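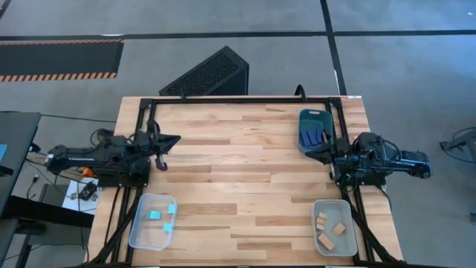 Block sorting on the club table, two arms, three bins.

I want to stick up for the most boring event in student robotics. Every October our club at Vukwood opens with block sorting, and every October somebody's parent asks me when the robots are going to do something cool. Last year the students asked too, so I figured I'd better write down why I keep voting for it.

First, everybody gets to touch it. When we did the obstacle race, the two kids who already knew how to code did the driving and the rest painted number plates. I'm not kidding, we had gorgeous number plates! With sorting you have turquoise blocks, navy blocks and wood pieces, and a twelve-year-old who joined last month can argue with a senior about which ones to go for first (and win, I've seen it).

Second, it's hard. People don't believe me until they try. A tan block sitting at a slant against its neighbors will eat your whole afternoon. Hermine Rainer, who coaches the Fillia team across the river, gives her new members 30 tries at picking up one block and tells them to write down every miss. I stole that from her. My group hated it for 4 meetings and then started comparing notebooks at lunch.

Now, I know the other side. The Leitner Cup people want bigger fields, faster machines and a crowd of 200 in the bleachers, and sure, I like a crowd. A loud gym sells the club better than a bin of blocks ever will. But I've watched teams put 5 months into one flashy run, blow a cable in the first minute and go home having learned mostly about cables. With sorting you mess up, put the block back and go again before your soda gets warm.

So my vote this fall is the same as always. Keep the race for spring, let the kids have their noise then, and leave sorting where it is on the calendar. If you're a parent and you get bored, come over to the table and I'll hand you the controls.

14 comments | 37 shares

Recent on Wisance
Do middle schoolers need a real workshop?
Fillia's fall open house, with snacks
What we spent on spare cables
Letting kids name the robots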